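Clumutport College Robotics Club: the two-arm bench

Gallery, summer term

The club meets at four in the afternoon on the top floor of the Arnness building, which has the best windows in the college and the worst lift. We are supposed to be preparing for the Grendard Cup, a competition in which two robot arms share one table and have to do a bit of light assembly without hitting each other. Members of the public tend to assume the second part is the easy one.

Our budget this year was £412, of which £400 had been spent by the time anyone looked. The remainder went on biscuits. What follows is a selection from more than 200 pictures, most of which were elbows.

Both arms at work

One arm has a rotary tool, the other has a printed part in white and orange. Judges give marks for holding things, and extra marks for holding them where you said you would. The red-handled T-shaped tool on the right is the property of the club and should go back in the drawer afterwards. It never does.

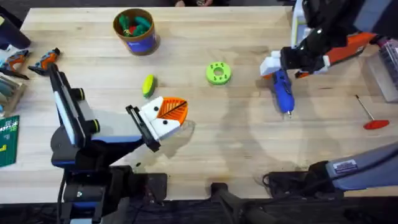 Fingers, and why we print so many

The ribbed orange fingers are printed here in the club. The idea is that they bend around whatever they are gripping, so you don't have to be too clever about where you grip it. This suits us very well. A set takes most of an evening to print, and our first design lasted exactly as long as it took to show it to the head of department.

We settled on the present shape after a long argument about rib spacing, conducted mainly on the whiteboard and later in the car park. The lime-green ring is there for practice. It has holes in it and lies flat, and picking it up looks like something a toddler could manage. On our scoreboard the toddler is still ahead.

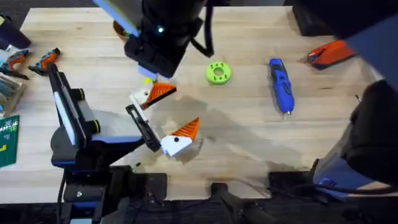 Rule 60 of the Grendard handbook says that tools must begin the round on the table and inside the reach of at least one arm. We read it three times looking for a way to leave them somewhere easier. There wasn't one, so most of May was spent teaching the software the difference between a tool and the shadow of a tool.

The other thing we learned in May is that each arm regards its neighbour as furniture. You can tell the left one where the right one is going to be, and it will nod along, so to speak, and then head straight there. We now make them take turns, like children with a swing.

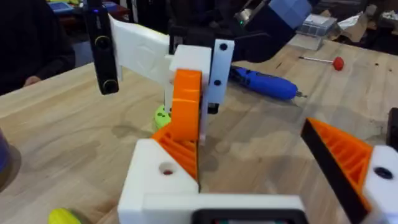 The view from one gripper, with the other in front of it. Blue screwdriver to the right, still up for grabs.

Cameras and other opinions

We had a fixed camera over the bench to begin with, and it was fine until an arm got in front of it, which was whenever anything interesting was going on. Looking from the wrist gets you much closer to the work. It also gets you a great deal of gripper, and the horizon goes wherever the wrist goes. New members are advised to watch the recordings sitting down, and not straight after lunch.
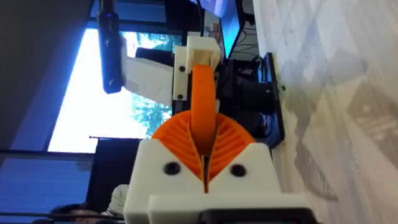

The nicest thing about wrist footage is finding out what else is in the room. Trees, for one. Several of us had been coming up here since November without noticing there was a view. The monitor gets far more attention, usually from whoever has just changed a number and would like everyone to stand back a bit.

Still to do before the Cup: label the cables, print spare fingers, agree on a name for the team. Gruber is currently winning, having been the name on the old toolbox we inherited. Nobody can remember voting for it.

New members are welcome at any point in the term. Bring a laptop if you have one and sensible shoes for the stairs, as the lift is off again.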